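Most budgets for a robot cell start with the arms, and that is where they go wrong. At Brandholm we priced two arms to the dollar and gave the rest one line marked "other." The rest is a rail, mounts, grippers, cables, an enclosure and the things you plan to handle. A suitcase needs far more floor than a coffee mug, and a bigger floor means a longer rail.
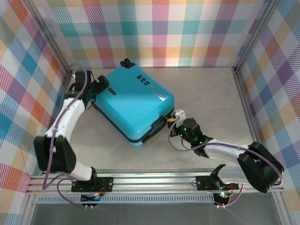 Araceli Pacheco wrote back that the arms still set the schedule, and that a late arm costs more than a short rail. She has a point - lead times belong in the plan. But we spent 7 weeks waiting on brackets.

My advice is to list the largest object first, then buy backward from it. Keep $1000 aside for spare gripper fingers and cable.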